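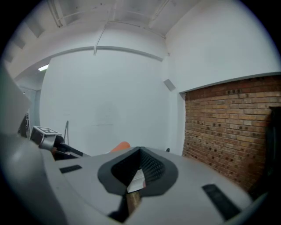 The Brick Came First

Hernport. Old net loft, upstairs, two rooms and a hallway that isn't really a hallway. Aatos Ojala signed the lease in October and had a paintbrush in his hand the same night.

White walls, white ceiling, beams left showing. One stretch of red-brown brick on the right as you walk in, and that was the fight. Paint it or leave it? His business partner, Dymphna Ní Chonaill, wanted it gone. "Brick eats light," she says. She lost. She still brings it up, usually with coffee in hand, usually while leaning on the brick.

They run Plevato out of here, a small repair workshop for lamps, clocks, kitchen scales, whatever comes up the stairs. 369 jobs in the book so far, counting the ones from the old place. The old place had no windows and a drain. Nobody misses the drain.

What a plain room needs, according to Ojala: somewhere to put your coat, a floor you can sweep in one go, and walls you don't mind marking. The white gets smudged. He touched it up twice and then quit. "It's a workroom. It'll get smudged again by lunch."

Above the brick the wall goes back to white, with a gray ledge between the two. Ní Chonaill wanted plants up there. Ojala wanted nothing up there, ever, not even a radio. So far he's winning that one too, mostly on account of neither of them owning a tall enough ladder.

The pipe. Everybody asks about the pipe. It's long and white and it curves along the wall just under the ceiling, and the first builder who came to look quoted $133 only to box in the short end. They said no thanks. Same white as everything else now, and after a week you stop seeing it. Dušan Kubíček, who did the wiring, told them to leave it alone anyway – he hates opening up a box someone else has nailed shut.

Kubíček was here four days. He likes the beams, which he calls honest, and he dislikes the stairs, which he calls a few other things. His bill came to 83 lines, every screw on it. Ojala has it pinned up at home.

Lighting is still being argued over. They have the ceiling light and it does fine till late afternoon, then you want something closer to your hands. Ní Chonaill has been trying out clamp lamps from Vomach, returning them, trying others. One got too hot. One was the wrong yellow. The current one she calls "okay for teh winter."

Money was tight, so no new furniture. Shelves came from a bakery that closed on the harbor road, $44 for the lot, still floury in the joints. A stool from Ojala's mother. The rest can wait until spring, when the rent review comes and they find out if they can afford the second room for real or have to sublet it to the guy downstairs who makes picture frames.

Would they do the brick again? Ojala yes, right away. Ní Chonaill has a paint chart in her bag, and its folded open to the creams.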